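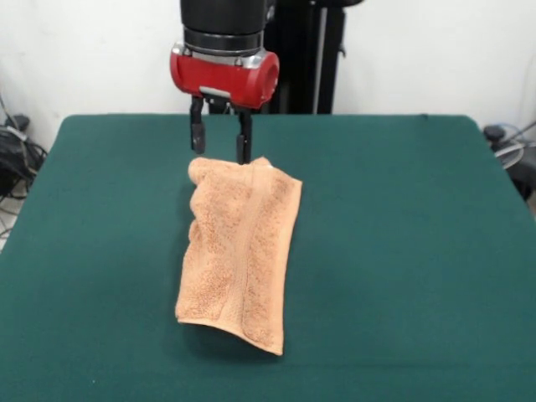

Fibre Claims on Packaged Bread and Crispbread: A Shelf Audit and Shopper Survey in Heltard

Final project report, Food Policy and Labelling
Submitted June 2020

1. Background

Bread makers have used fibre as a selling point for decades. Terms such as "source of fibre", "high fibre" and "wholegrain goodness" appear on the front of many loaves, often in larger type than the name of the product. Some of these terms are tied to a minimum amount of fibre per serving. Others carry no fixed meaning, and the shopper must turn to the nutrition panel to learn what is in the loaf.

The project was set by the course and carried out over one semester. It asked whether shoppers in Heltard could tell a claim with a defined threshold from one without, and whether the serving sizes printed on local products made comparison easier or harder. Health outcomes were outside its scope, and no laboratory analysis was undertaken. All nutrient values are those declared by the manufacturer.

2. Method

The work had two components. In the first, packaged breads and crispbreads were recorded at supermarkets and independent grocers within the Heltard council area. Each product was entered once, regardless of how many stores stocked it. Fresh loaves sold without a printed label were excluded. The final data set contained 42 products.

In the second component, 200 adult shoppers completed a short questionnaire outside participating stores. Respondents were shown printed cards bearing four common front-of-pack phrases and asked to rank them by the amount of fibre they would expect. They were then given two nutrition panels and asked which product contained more fibre for the same weight. Brand names were removed from all cards. Participation was unpaid and no identifying details were kept.

3. Shelf audit findings

Fibre-related wording was more common on crispbreads than on sliced bread. On the bread shelf it was concentrated in the mid-priced range. The cheapest white loaves tended to make no claim, while several of the dearest sourdoughs listed wholemeal flour as the main ingredient and said nothing about fibre on the front.

Serving size proved to be the main obstacle to comparison. The Väisänen rye crispbread declared its fibre per single piece, whereas the Stalia seeded range used a serving of 2 slices. The loaves distributed by Cliltarora gave values per slice on the front and per two slices on the back. In each case the figure per 100 g was available on the rear panel, although on one Stalia pack it fell beneath the fold of the wrapper and was difficult to read in store.

Energy was also recorded, in part to check that panels had been transcribed correctly. The highest declared value in the set was 1,925 kJ per 100 g, for a seeded cracker with added oil. It carried a prominent fibre claim and was shelved beside much leaner products using nearly identical wording.

4. Survey findings

Most respondents placed "high fibre" first, as intended by the labelling rules. There was far less agreement below that. "Wholegrain goodness" was frequently ranked above "source of fibre", despite having no threshold attached to it. Respondents who said they read nutrition panels regularly made this error less often, but they still made it.

The panel comparison was harder than expected. A common mistake was to read across the serving column only, which favoured the product with the larger serving. Several respondents remarked that they had assumed serving sizes were the same for all bread.

5. Limitations

The survey relied on shoppers who were willing to stop, and weekday office workers are probably under-represented. The cards were printed in black and white, so the effect of colour and pack imagery was not tested. Two independent grocers declined to take part in the audit, and imported products may be more common there.

6. Recommendations

Manufacturers should place any fibre figure on the front of the pack on a per 100 g basis, alongside the serving value if they wish to retain it. Retailers in Heltard could display the same figure on shelf tickets, in the way unit pricing is shown now. Future student projects may wish to repeat the audit with breakfast cereals, where the range of serving sizes is likely to be wider. The audit template and blank questionnaire have been lodged with the course office for this purpose.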